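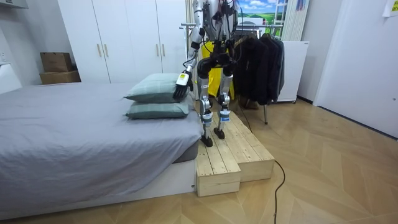
Sandamali Debnath
Técnica de ensayos textiles, laboratorio Stalbridge

Hilo sobre el número de hilos de las sábanas, qué mide, qué no mide y qué datos conviene pedir antes de comprar ropa de cama. Va largo y con unidades.

El número de hilos es la suma de los hilos de urdimbre y los de trama que caben en una pulgada cuadrada de tejido. Una tela con 160 hilos de urdimbre y 140 pasadas de trama por pulgada da 300. En fichas técnicas europeas suele aparecer por centímetro y hay que convertir.

La conversión se hace en cada dirección por separado: hilos por centímetro multiplicado por 2,54. Multiplicar el total por 6,45 (la relación entre áreas) es un error que sigo encontrando en fichas de proveedor. El recuento es una suma de dos densidades lineales.

Primer problema: los cabos. Un hilo retorcido a dos cabos es un solo hilo. Hay quien cuenta cada cabo y duplica la cifra. Una tela de 300 pasa a venderse como 600 sin que haya cambiado nada en el telar.

Segundo problema: las inserciones múltiples. En algunos tejidos se insertan varias tramas finas en la misma pasada, sin torsión entre ellas. Ahí la discusión sobre si se cuenta una o varias tiene más fundamento, pero la ficha debería decirlo.

Por encima de cierto recuento, con algodón, no hay espacio físico para más hilos de título normal en ligamento simple. Si la cifra es muy alta, o el hilo es finísimo o se están contando cabos. Con el gramaje delante se distingue enseguida.

Gramaje: gramos por metro cuadrado. Se corta una probeta circular de 100 cm² con sacabocados, se acondiciona a temperatura y humedad controladas, se pesa y se multiplica por 100. En el laboratorio lo hacemos con 3 probetas como mínimo, nunca tomadas junto al orillo.

En casa se puede aproximar con una funda de almohada y una balanza de cocina. Se mide el área total de tela (las dos caras, más la solapa y los dobladillos) y se divide el peso entre el área. El error es grande, pero permite ordenar dos juegos entre sí.

Tercer dato: el título del hilo, que indica finura. En Ne (numeración inglesa del algodón), cuanto mayor el número, más fino el hilo. En tex es al revés: gramos por cada 1000 metros. Ne = 590,5 / tex.

Con título y densidad se calcula el gramaje teórico. Si el declarado se aleja mucho del calculado, alguno de los tres valores está mal. Hay que dejar margen para el ondulado del hilo y para los acabados, que añaden masa.

Ligamento. Tafetán (lo que en tienda llaman percal): un hilo por encima, uno por debajo. Muchos puntos de ligadura, tacto más seco, buena estabilidad. Satén: bastas más largas, superficie lisa, más brillo y más exposición a enganches.

De ahí que comparar el recuento de un percal con el de un satén sirva de poco. El satén admite más hilos por pulgada porque cruza menos veces. Se compara percal con percal.

Longitud de fibra. Una fibra larga permite hilos más finos y regulares con menos extremos sueltos. Menos extremos sueltos, menos pilling. Este dato pesa más en la duración que pasar de 300 a 400 hilos, y casi ninguna etiqueta lo lleva.

Ejemplo del archivo. Referencia 349, juego comercializado por Istov, percal de algodón. Declarado: 600. Contado por nosotros con lupa y aguja: 300. Hilo a dos cabos en ambas direcciones. La tela era correcta; la etiqueta, no.

Se lo comunicamos al cliente, la distribuidora Vender, que lo trasladó al fabricante. La respuesta fue que su método de recuento era «el habitual en el sector». Pedimos el método por escrito y sigue sin llegar.

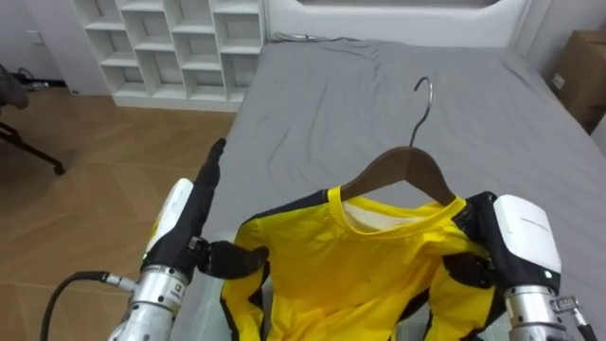 Sigo con los ensayos de uso. Encogimiento: se marcan distancias en urdimbre y en trama sobre la probeta, se lava, se seca y se vuelve a medir. Se expresa en tanto por ciento y con signo. Un negativo es encogimiento.

En sábana de algodón sin sanforizar la urdimbre encoge más que la trama, porque el tejido ha ido tensado en esa dirección durante todo el acabado. La bajera ajustable que deja de entrar en el colchón suele fallar por el largo.

El ciclo de lavado se fija antes de medir: temperatura, carga total, detergente, centrifugado. Un encogimiento sin ciclo indicado no es comparable con nada. El secado también cuenta: tendido, en plano y tambor dan tres resultados distintos.

Pilling: se ensaya con abrasión y se compara contra patrones, del 5 (sin cambio) al 1 (muy severo). Las mezclas de algodón y poliéster suelen puntuar peor que el algodón solo. El poliéster es más tenaz y la bolita se queda anclada en vez de desprenderse.

Solidez del color. Hay dos valores y se confunden: degradación (cuánto cambia la tela) y descarga (cuánto mancha a la de al lado). Una funda oscura puede tener una degradación excelente y una descarga mediocre. La segunda es la que estropea la colada.

Resistencia al desgarro. Baja con los acabados que endurecen la tela, incluidos los de planchado fácil a base de resinas. Es un compromiso conocido: menos arrugas, menos resistencia. Se puede aceptar, pero conviene que figure.

Suavizante. Deposita compuestos catiónicos sobre la fibra. Mejora el tacto y reduce la absorción. En toallas se nota enseguida; en sábanas, menos. Si el tejido se vende como transpirable, yo no lo usaría.

Permeabilidad al aire, ya que sale. Depende de la cobertura del tejido, es decir, de cuánta superficie tapan los hilos. A igual título, más hilos es menos aire. Para dormir fresco, un recuento muy alto juega en contra.

Lo que pediría en una ficha de sábana: composición, ligamento, título en cada dirección, densidad por separado en urdimbre y trama, número de cabos, gramaje, estabilidad dimensional con el ciclo indicado. Cabe en media página.

Cartwright, un mayorista con el que trabajamos, manda las fichas así desde hace años. Las discrepancias con lo medido son pequeñas y las reclamaciones se resuelven en un correo.

Para contar en casa: lupa cuentahílos con ventana de un centímetro y una aguja fina. Se cuentan los hilos en una dirección, luego en la otra. Tres zonas distintas, se promedia. Si al pinchar un hilo se abre en dos, son cabos, y vale por uno.

Mejor sobre tela ya lavada si se va a comparar con otra lavada. Tras encoger, la densidad sube. Mezclar una nueva con una usada favorece a la usada en el recuento.

Me preguntan por el bambú. Casi todo lo que se vende con ese nombre es viscosa obtenida de celulosa de bambú. Como fibra se comporta como viscosa: buena caída, buen tacto, pierde resistencia en mojado. Lavado suave y centrifugado corto.

Y por el lino: el recuento no se usa apenas, los hilos son gruesos e irregulares. Se compra por gramaje. Arruga siempre, y el recuento no va a cambiar eso.

En diciembre repetimos la serie de encogimiento con secado en tambor. Subiré la tabla con los ciclos completos.

Publicaciones relacionadas
Ne, Nm, tex y denier: tabla de conversión
Por qué el orillo no se ensaya
Fundas nórdicas: costuras y deslizamiento de hilos
Toallas: gramaje y tiempo de secado
Cómo leer una etiqueta de composición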